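Welline open day, 4/12/25

I signed up for this back in January and then forgot I had. The reminder email came the week before, so I drove over to Zerthorpe and found the Welline building at the far end of the business park, past the tire place. They had split visitors into groups of 16. Mine was mostly students and a couple of people from a home care company.

The first half hour was slides, and I won't go over those. Then we moved to the room where the simulation group works. They build houses on the computer and have a two-armed robot practice in them before anyone tries the same job on a real machine. The house we were shown is called Ferrand. It has a hallway, a lot of dark doors and a very orange floor. The software that runs it is called Clukia, and it was up on a big monitor at the front so we could follow along.
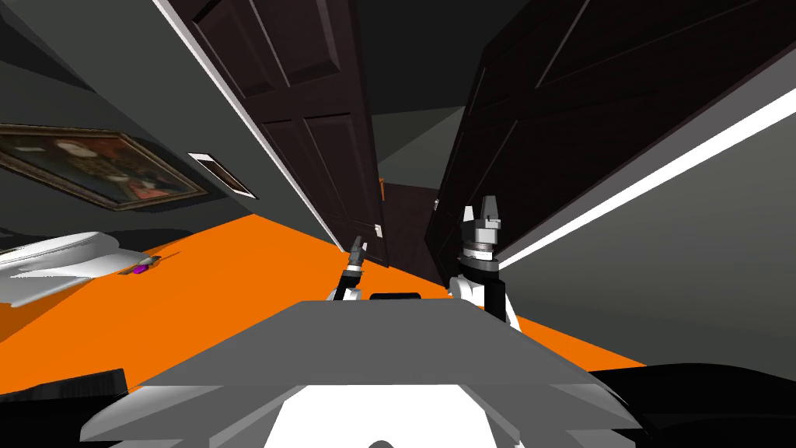
Doors are the whole subject this year. Our guide, Thierry Aubert, has been on the project since it started, and he told us that opening a door was supposed to be a small piece of work that would be finished in one summer. They are now on version 8 of it. The robot has to get itself to the right spot, find the handle, hold on, and then move its body and its arm together while the door swings. A person does all of that with a bag of groceries in the other hand.

He also talked about how they change things between runs. The angle can change, the starting position can change, and so can the lighting. The log on the side screen had the run number on it, and we came in at run 342. I asked if that was for the day. It was for the day. 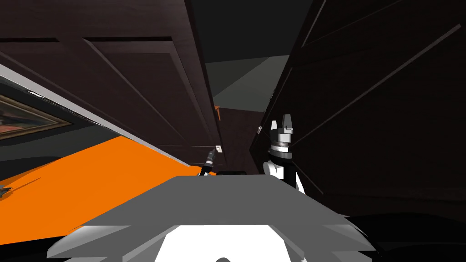

The simulated robot between the dark paneling, both grippers in view.

We were allowed to ask for certain things to be shown again, and the group mostly wanted the close views. There is a display mode that sits low behind one gripper and looks past the fingers. I liked that one best. From there a door is just a big brown surface with some molding on it, and you start to see why picking out the useful part is a problem. One of the students asked why they don't put a bright sticker on every handle. The answer was that customers don't have stickers on their handles.
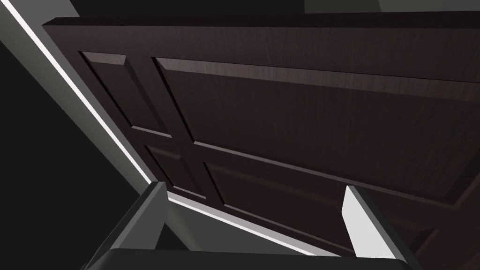
Aubert said the part he gets asked about most is speed, and that he would happily let the thing take a full minute per door if it did it properly every time. A slow robot in somebody's hallway is fine with him, he told us, and a robot that leans on the door frame is not. Someone from the care company wrote that down.

After that we had coffee, which was in a different building, and came back for the last part. This was the session I had come for, where they talk about how much of a simulated house has to look right. I do kitchen layouts for a living and I draw rooms on a screen all day, so I have opinions on it. 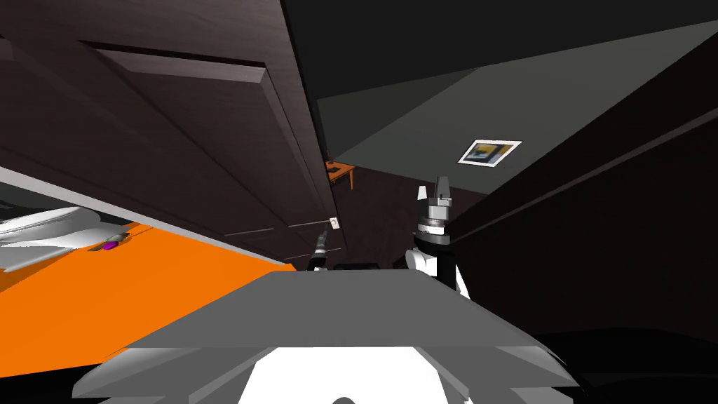

My own drawings are made for people, and people forgive a lot. If I leave the outlets out of a kitchen, the client doesn't notice until we talk about the toaster. I expected the robot's house to be barer than mine, just walls and doors. It had more in it than I thought it would. There was a small framed picture on the gray wall, a white wall plate near the door, and a little table with thin legs farther back. The explanation was that a robot trained in bare rooms gets confused by ordinary ones, so they put ordinary things in. I would have picked a different orange, but that isn't the kind of feedback they were looking for.

The questions at the end ran long. The best one was about doors that stick, like every door in my house does in the summer. They can make a door heavier or stiffer in the settings, but a door that sticks only at the top corner is harder to set up, and they haven't done much with it yet. I offered them my back door. They laughed, but I left my card.

A few practical notes if you want to go. Parking is free, but the visitor lot has 4 spaces, so use the street. Bring a sweater for the simulation room, they keep it cold. You sign in at the front desk and they give you a badge that you have to hand back, and I had to turn around at the highway to return mine. The next open day isn't on their site yet. When it goes up I'll add the link to this post.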